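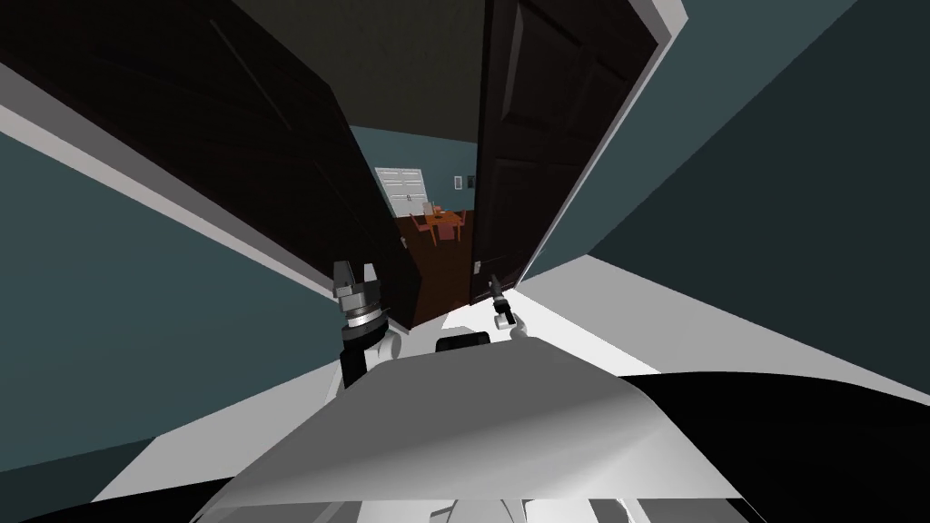 Should a robot's software plan the whole job before the arms start moving? Only the parts that are expensive to undo, and the rest should be decided as late as possible.

That is my view after a long stretch of working on Belay, the task planner we use at Zemitz for two-armed mobile robots in simulated homes. I held the opposite view when I started. I wanted a full plan, checked from end to end, before a single joint turned. I still like the look of such a plan. I no longer think it is a good way to spend computing time or engineers' time, and I want to set out why.

Take the job of going from one room to another through a double doorway and clearing a dining table. Written as a task it is short. Drive to the doorway, make sure both doors are open wide enough, go through, drive to the table, pick up what is on it. A planner that insists on completeness will turn that into joint paths for both arms, a base path, a grasp for every object and a standing position for every grasp. Our old planner did all of it before reporting that it was ready.

The trouble is what it had to assume. From the near side of a doorway the robot sees a strip of the next room. It may see a table and chairs and still not see the space behind them. The old planner filled the gaps from the stored map, and the stored map said where the chairs had been put when the house was generated. Chairs move. In our test houses we shift them on purpose between runs, and people in real houses do it without being asked. So the planner worked hard on a precise path around furniture that was somewhere else, and then it threw the path away at the threshold and started again.

We kept the records. Over 1,320 runs of the doorway and table task, the joint paths computed for the table were nearly always replaced before the robot reached it. The base path to the doorway nearly always survived. I don't find that surprising now, but we had been treating the two as equally worth computing.

Belay splits the work differently. It asks of each decision how costly it would be to change later. Which doorway to use is costly, as the robot may have to drive back through a whole house if it picks badly. Whether to carry a tray through with both arms is costly, as there may be nowhere to put it down on the far side. These are settled early and checked properly. Which side of the table to stand at is cheap, and it is left open until the table is in view. The exact grasp is cheaper still and is left until the robot is standing in front of the object.

People who build planners for factories tend to dislike this, and their objection is a fair one. If you leave decisions open, you can walk into a dead end that a full plan would have caught. The robot gets through the door, finds it cannot reach the object from any free spot, and has wasted the trip. Bríd Duggan, who came to us from that side of the trade, put it to me in one line during a review: a plan with holes in it is a hope. She was right about our first version. It left too much open and it had no way of saying how likely each hole was to be filled.

What we added was a cheap check for each open decision. Before leaving, Belay asks whether there is any reasonable way of doing the step, given what is known and leaving generous room for what is not. It does not find the way. It tries a handful of rough poses with simple shapes standing in for the arms and stops as soon as one works. That takes up to 40 milliseconds per step on our machines. The full motion query it replaces took 3 seconds on a bad day. The rough check misses some dead ends, and I would be lying if I said we had measured every kind.

Doors deserve a paragraph of their own. A door is a moving part of the wall, and a lot of software treats it as one or the other. Our perception module, Pledel, used to report a door as open or closed. That was useless to the planner. A door can be open enough for the base and still stand where an elbow wants to swing. With two doors, one on each side, the arms have to come in closer to the body than they would in open floor, and how much closer depends on both angles. Pledel now reports an angle and a range of doubt for each door, and Belay plans the arm posture for the crossing against the worst end of that range. This is one of the few arm decisions we do make early, and I would defend it. Hitting a door with a wrist is expensive to undo.

I have a complaint about tooling as well. Most of the viewers we tried are made for showing a finished plan. They draw a nice curve from start to goal and play it back. They are poor at showing a plan that is part settled and part open, so engineers learn to distrust the open parts because they can't see them. We ended up writing our own viewer, Skulletti, which is ugly and slow to load. It draws settled steps in solid lines and open steps as the region the rough check accepted. Arguments in the team got shorter once we had it. I suspect a good share of the preference for complete plans comes down to what people's screens can draw.

There are jobs where I would go back to the old way. If the room is fixed, the parts arrive in the same place and the robot repeats the motion all day, compute it once and keep it. If a mistake could hurt someone, the standard should be higher than a handful of rough poses, and I would want the full check run again at the moment of acting, with fresh sensing. A complete plan made in the hallway doesn't give you that either.

The habit I would like to see go is reporting planning quality as the share of tasks with a full plan found before motion. We used that number ourselves, and we were proud when it came close to 100 per cent. It told us how well the planner agreed with the map. The number we look at now is how much computed motion was carried out as computed. It is a less flattering figure, and in October it went up for the first time without anyone touching the motion code. The change was in Pledel's door angles.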